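Workshop tips: little things that keep our control software behaving

I've been meaning to write these down since December, when Gwawr Owen joined us and asked me where the list was. There wasn't one. So, in no special order, my bench habits for anybody writing code for a hand with fingers on it!

Tip: save the log before you change a gain. Every time. I keep mine in a folder called Surnden (after the street I grew up on) and the file name says what I changed, even if it's one digit.

Tip: run the planner at 15 percent speed the first time, whatever the simulator told you. I once skipped this and spent an afternoon hunting for a screw under the shelves.

Tip: put a cap on your retries. Ours used to try a grasp forever, bless it, and now it gives up after 100 and writes me a note. 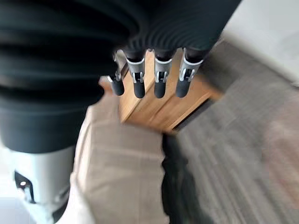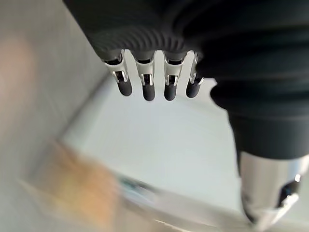
Finger timing is where I lose most of my evenings, so let me go on a bit. Our tool for it is Idden, a little script Mali Gwilliam wrote, and it plots the commanded and measured angle of every joint on one page. Print it! Stick it on the wall! With four fingers side by side like that, and each one with its own hinge just above the dark tip, a small lag in one joint is easy to miss if you only look at the average. I give every finger its own color and keep the same colors in every plot, forever. Do the thumb on a separate page (ours has different limits and it squashes the scale for everything else).

Tip: when perception and control disagree, check the clocks first. I've rewritten a perfectly good pose filter because two computers were drifting apart. Sync them at startup and have the software refuse to move if they don't match.

Tip: keep 2000 samples in the rolling buffer and dump the whole thing when a stop is triggered. Mine was much smaller for ages and it always ended right before the interesting part.

Tip: name your wood block, your box, your whatever, the same thing in the planner and in the vision code. We had "block" in one and "brick" in the other, and Gwawr found it in her first week (I'd been blaming the network).

Mali wants me to add one on backing up the calibration file. Yes. Do that, and put a copy on a different machine.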